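Übung Wohnungswirtschaft, Teil 4: Raumplanung und Flächen

Stoff für die Sitzung am Freitag. Bitte bringen Sie den Taschenrechner und die Tabelle aus Teil 3 mit.

4.1 Nutzfläche und Verkehrsfläche

Unter Nutzfläche verstehen wir in diesem Kurs jene Fläche, auf der gearbeitet, gewohnt oder gelagert wird. Zur Verkehrsfläche gehören Flure, Treppen und Eingänge. Die Unterscheidung scheint einfach, sie macht aber in der Praxis viele Schwierigkeiten. Ein breiter Flur mit einem Schreibtisch ist zum Beispiel ein Grenzfall, und man muss im Protokoll schreiben, wie man ihn behandelt hat.

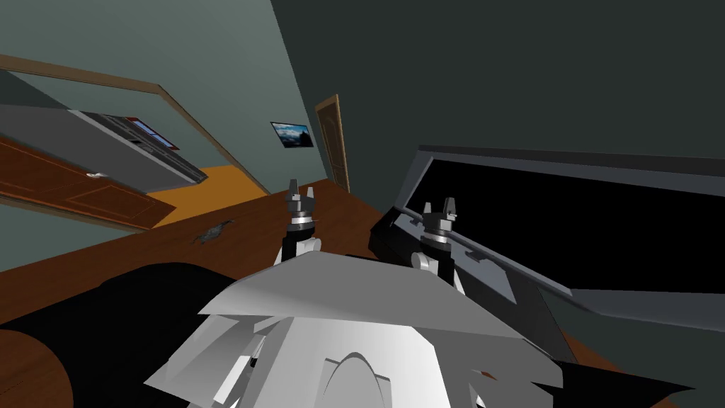

Abb. 1: Zwei Greifer über einer Arbeitsfläche (Computergrafik).

Für das Übungsobjekt Lastach gilt: gesamte Grundfläche 900 m², davon Nutzfläche 511 m². Der Rest teilt sich auf Verkehrsfläche, Technikfläche und Konstruktion auf. Berechnen Sie zuerst den Anteil der Nutzfläche an der Grundfläche. Das Ergebnis liegt über 56 Prozent. Runden Sie erst am Ende der Rechnung, nicht in den Zwischenschritten — dieser Fehler kam in den letzten Abgaben sehr oft vor.

4.2 Der Flur als Planungsaufgabe

Ein Flur verbindet Räume, aber er trennt sie auch. Wer ihn zu schmal plant, spart Fläche und bekommt später Probleme mit dem Transport von Möbeln. Wer ihn zu breit plant, bezahlt Heizung und Reinigung für eine Fläche, die wenig Ertrag bringt.
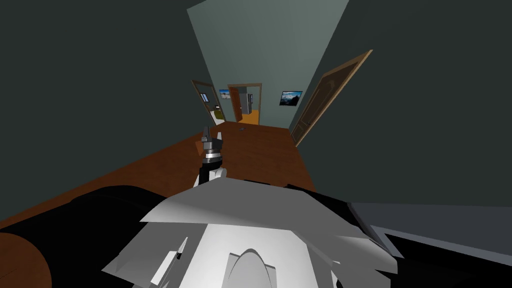

Bei der Bewertung eines Flures prüfen wir deshalb immer die Breite, die Länge, die Richtung der Türen und das Licht. Im Grundriss Pokach (Variante A) öffnen sich fünf Türen in denselben Gang. Zeichnen Sie die Türbögen ein und markieren Sie, wo sie sich überschneiden. In Variante B ist der Gang kürzer, dafür hat man dort kein Tageslicht.

4.3 Aufgaben

a) Anteil der Nutzfläche für Lastach, mit Rechenweg.
b) Vergleich der Varianten A und B von Pokach, höchstens eine halbe Seite.
c) Vorschlag für eine Variante C, Skizze mit Bleistift genügt.

Abgabe im Fach vor dem Übungsraum. Die Lösung zu a) besprechen wir gemeinsam, b) und c) bekommen Sie mit Anmerkungen zurück.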